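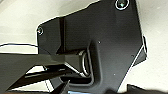
What is a warehouse receipt?

A warehouse receipt is a signed document in which a storage operator acknowledges that it holds stated goods for a stated person and agrees to release them on stated terms.

Home | Contents | Part Two | Glossary | Index

Chapter 7
Storage, Title and the Receipt

Reading time: 16 minutes

7.1 Scope of the chapter

Part One dealt with goods in motion. This part deals with goods at rest. The change matters in law and in bookkeeping, for a carrier's duty ends at delivery while the duty of a storage operator runs for as long as the goods stay in the building. The present chapter covers the receipt, the parties to it, and the ways in which it can pass from one holder to another. Charges and liens are left to Chapter 8. Loss, shrinkage and insurance are left to Chapter 9.

The reader should already be able to tell ownership from possession. A person who stores grain gives up possession of it and keeps ownership. The operator has possession only. Most of the disputes described in this part come from one side treating these two positions as the same.

7.2 The parties

Three parties appear in nearly every storage arrangement. The depositor hands over the goods. The operator receives and keeps them. The holder is whoever is entitled to call for delivery at a given moment. At the start the depositor and the holder are usually the same person. They stop being the same once the receipt is transferred.

A bank may enter as a fourth party. When it lends against stored goods, it will normally require that the receipt be made out or endorsed in its favor, so that nothing leaves the building without its consent.

7.3 Contents of the receipt

No single form is required. A receipt that is to be of use in trade will state the location of the warehouse, the date of issue, the number of the receipt, the person to whom delivery is to be made, the rate of storage, and a description of the goods or of the packages that contain them. It must be signed by the operator or its agent.

The description deserves care. An operator that writes "133 bags of seed" has stated that it holds seed. An operator that writes "133 bags said to contain seed" has stated only that it holds bags. The second wording shifts the risk of a false description back toward the depositor, and a lender will value the receipt accordingly. 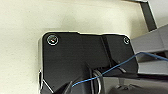

7.4 Negotiable and non-negotiable forms

A receipt is negotiable if it promises delivery to the bearer or to the order of a named person. Otherwise it is non-negotiable. Under the negotiable form, the operator must demand the paper itself before releasing the goods, and must cancel it on full delivery. Under the non-negotiable form, the operator may deliver on the written instruction of the named person.

Consider the following case. Gretex stores 685 cartons of yarn with Kornum at its Farnville warehouse and takes a negotiable receipt. In January it sells the yarn to Nair and endorses the receipt. Gretex then writes to Kornum asking for the release of 16 cartons. Kornum must refuse. The right to delivery passed with the endorsed paper, and a letter from the former holder has no effect. Had the receipt been non-negotiable, and had Kornum received no notice of the sale, release to Gretex would have been proper.

Partial delivery is handled by noting the quantity released on the face of the receipt. An operator that omits the note remains liable for the full quantity to a later buyer who takes the paper in good faith.

Related sections
Chapter 6: Delivery and the End of Carriage
Chapter 8: Charges and Liens
Chapter 9: Loss, Shrinkage and Insurance
Glossary: bearer, endorsement, holder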